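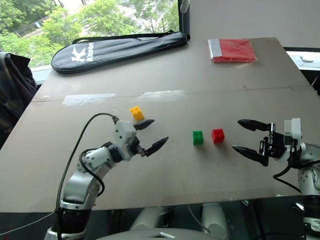

How to wash and dry second-hand building bricks

A box of used bricks usually arrives dusty, and sometimes sticky. Washing 500 of them takes less than an hour of work, plus a day for drying. A bigger lot of 3000 is best split over several washes.

What you need

A washing-up bowl
A mesh laundry bag with a zip
Mild washing-up liquid
An old soft toothbrush
Two bath towels

Sort first

Tip the bricks on to a sheet and take out anything that should stay dry: motors, battery boxes, lights, parts with stickers or printing, and cloth pieces such as sails. Wipe these with a barely damp cloth. Pull apart any bricks that are still joined, or water will sit between them.

Wash

1. Fill the bowl with lukewarm water, no hotter than 40 degrees. Hot water can warp the plastic.
2. Add a small squirt of washing-up liquid.
3. Put the bricks in the mesh bag, zip it up and lower it in.
4. Move the bag about for a minute, then leave it to soak for 2 hours.
5. Brush any pieces that are still grubby, mainly between the studs.
6. Rinse under the cold tap until there are no suds.

Dry

Shake the bag over the bath. Spread the bricks on a towel in a single layer, studs up, and leave them for 24 hours. Turn them over halfway through. Keep them away from radiators and strong sun, and don't use a hairdryer.

Clear bricks and windscreens scratch easily. Wash them separately by hand and skip the brush.

Check a few of the larger pieces for drops inside before you put the lid on the storage box.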